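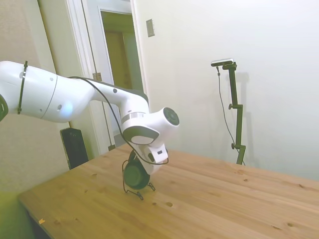

Braço robótico branco, com a pinça virada para o tampo da mesa.

Início Projetos Chamadas abertas Arquivo Contactos

Tempo de leitura: 4 minutos

Procuro gente que leve almoço de casa para o trabalho

2019-03-05

Olá outra vez! Quem me lê há algum tempo já sabe que ando há anos a chatear toda a gente com a pergunta "e o que é que trouxeste hoje?". Pois bem, a Jerkard (que é a editora pequenina onde trabalho, para quem chegou agora) deixou-me finalmente fazer disto um projeto a sério. Chama-se Cadernos Jesach e vai ser um livro sobre marmitas. Almoços trazidos de casa, comidos na copa, no carro, no banco do jardim, de pé ao lado do micro-ondas.

Na primeira recolha, feita quase só entre amigos e amigos de amigos, juntámos 464 almoços. Adorei cada um deles, incluindo os muitos, muitos arrozes de atum. Mas ficou-me a faltar gente. Tenho imensos designers e professores e quase ninguém que trabalhe por turnos, na rua, em armazéns, em hospitais ou em cozinhas (sim, quero saber o que almoça quem cozinha para os outros!). É por isso que abro agora esta chamada.

O que peço

Durante duas semanas de abril, escreves um diário curto dos teus almoços. Cinco ou seis linhas por dia chegam. O que levaste, quem cozinhou, se sobrou do jantar, onde comeste, se trocaste alguma coisa com um colega. Se num dia te esqueceste da caixa em cima da bancada e acabaste a comer uma tosta mista, escreve isso também, que eu quero mesmo esses dias. Podes escrever à mão, no telemóvel ou mandar-me mensagens de voz, que eu transcrevo.

No fim marcamos uma conversa de uma hora, por telefone ou no nosso espaço no edifício Sezer. Levo bolo.

Quem pode participar

Qualquer pessoa com mais de 18 anos que leve comida de casa pelo menos três vezes por semana. Não é preciso cozinhar bem nem cozinhar de todo: se é a tua mãe, o teu marido ou a tua vizinha que te enche a caixa, melhor ainda, fico com duas histórias. Também não me interessam calorias nem dietas, e ninguém vai comentar se comeste massa quatro dias seguidos (eu comi, na semana passada, com o mesmo molho).

O diário deve ser escrito em português, mas os nomes dos pratos ficam como se dizem lá em casa. Numa das últimas conversas passei vinte minutos a tentar escrever o nome de um guisado cabo-verdiano e foi a melhor parte da tarde.

O que recebes

Um vale de compras de 15 euros no final do diário e outro igual depois da conversa. Recebes também um exemplar do livro quando sair da gráfica. Ainda não tenho data para isso e prefiro não prometer nada, já me queimei noutros projetos.

Os textos podem sair com o teu nome, só com o primeiro nome ou sem nome nenhum, tu escolhes. Mando-te a tua parte antes da paginação e podes cortar o que quiseres. Os nomes das empresas e dos colegas ficam sempre de fora. Os ficheiros ficam guardados na Planbridge, a plataforma que usamos para os projetos da casa, e só eu e a revisora temos acesso.

Como te inscreves

Preenche o formulário na página das chamadas abertas. São poucas perguntas: idade, profissão, horário habitual, zona onde trabalhas e uma descrição do último almoço que levaste. Capricha nesta última, é a que leio primeiro! Se não te dás com formulários, deixa um bilhete na nossa caixa de correio do Sezer com o teu número e eu ligo.

Tenho lugar para 15 pessoas nesta ronda e vou tentar que as profissões e os horários sejam bem variados. Respondo a toda a gente até ao fim do mês, mesmo a quem não ficar desta vez. E se conheces alguém que faz noites e janta às quatro da manhã de uma caixa de gelado reaproveitada, por favor, passa-lhe isto.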